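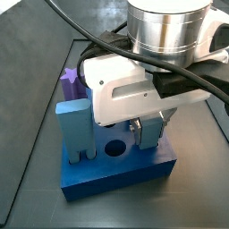

Theano Koutsoukos wrote in after the first part of this review to object that a peg-and-socket kit has no business carrying a safety guide, and that insertion work at low speed needs only a stop button and a clear table. The objection has some merit. A large part of the Kovia kit's paperwork repeats what any arm manufacturer already prints. The part that does not repeat it is the subject of this second installment.

Kovia sells the kit as a base block, a set of shaped pegs and a practice guide titled Bench Rules for Insertion Tasks. The guide has 11 rules. The hardware was covered last time, and the only change to that assessment concerns socket fit, noted further down.

Rules 1 through 4 cover the workspace. The operator writes down the reach of the arm, the travel limits set in the controller and the location of the stop. The guide asks for the limits to be tested by commanding a move past them at reduced speed. This is good practice and is often skipped. We ran the check on our bench controller, a Drakos unit, and found one limit had been entered in the wrong frame. The error would have let the wrist travel past the table edge. Finding it took less time than reading the rule, which is badly worded.

Rules 5 through 7 cover contact. A force threshold must be set before the first insertion, recorded, and left alone for the whole series. If it is changed, the series starts over. The guide recommends 1000 insertions per series and gives no basis for that figure. Janelle Belmonte ran three full series for this review and considers the number too high for foam and too low for anything harder. I agree on foam. Socket walls take a set with use, and a peg that needed a firm push early on went in with very little by the end of the second series. The guide should give a replacement interval for the block and does not. 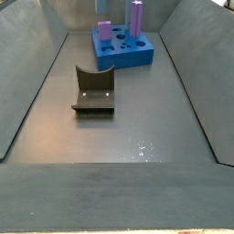

Block and pegs in the enclosure, with the L-shaped bracket on the floor in front.

Rule 8 is the one most shops will argue with. It requires that any item not used in the current task be either removed from the working volume or entered in the log as a fixed obstacle, with its position. Debris on the floor of the cell is treated under the same rule: clean it, or log it and say why it stays. The guide is strict here and I think correctly so. An unlogged bracket makes a run hard to repeat - the next operator has no way to know whether the planner was routing around it.

Rules 9 and 10 deal with the log. The supplied template is poor. It has no field for gripper finger type and only one line for remarks. We moved to the Gruder template, which is longer but can be filled in at the bench. Rule 11 is a signature.

Compared with the Ganine kit, Kovia has the better guide and the weaker log. Ganine prints no rule on leftover items at all.

Part number for the replacement block is 3262. Order a spare with the kit.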